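Re: [plandilero-users] Dark surfaces crushed to black after 3.16

Rhodri Wogan wrote:
> After moving from 3.3 to 3.16 my dark furniture comes out close to
> solid black. Bevels on raised panels still catch a highlight but
> the flat fields have no detail left. Same material files, same
> light rig. I have tried raising the fill light and it only washes
> out the parts that were fine before. Is this the new tone curve,
> or did the ambient term change?

Both changed, but the ambient term is the one you are hitting.

Up to 3.3 the renderer added a constant ambient value to every surface, whether or not any light could reach it. From 3.16 that constant is multiplied by an occlusion factor. Anything facing down, or enclosed on several sides, gets close to zero. With a pale material you would hardly notice. With a base color near black there is nothing left to multiply, and the 8-bit output rounds most of it to the same few values.

Two renders with black furniture seen from low down, default settings:
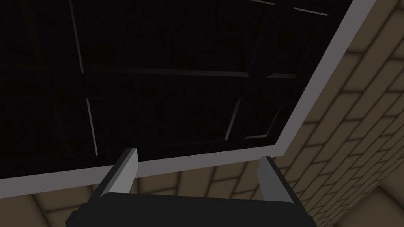
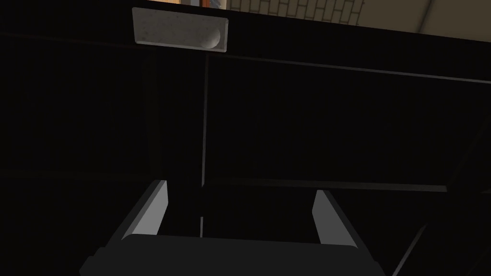 The tone curve makes it worse. The new default has a longer toe, so values that used to land just above black are now pushed into it. Write out a 16-bit file before the curve is applied and check the flat fields there. If they hold a usable range, the curve is at fault and you can load the old one from the Prokham preset folder. If they are flat in the 16-bit file too, the curve is irrelevant.

For the ambient term, set the occlusion floor in the scene header. It defaults to 0. Start low and raise it slowly — a high floor gives you the gray haze you already saw with the fill light. Leave the fill light where it was in 3.3.

Also check the base color itself. The Vorken material set stores its blacks as sRGB, and the 3.16 importer reads them as linear unless the tag is present. That error goes the other way (surfaces come out too light), so if you corrected for it by hand, you may have darkened them twice. The Aliyu set is tagged and needs no change.

If none of this helps, post the scene header and the light block. The meshes are not needed.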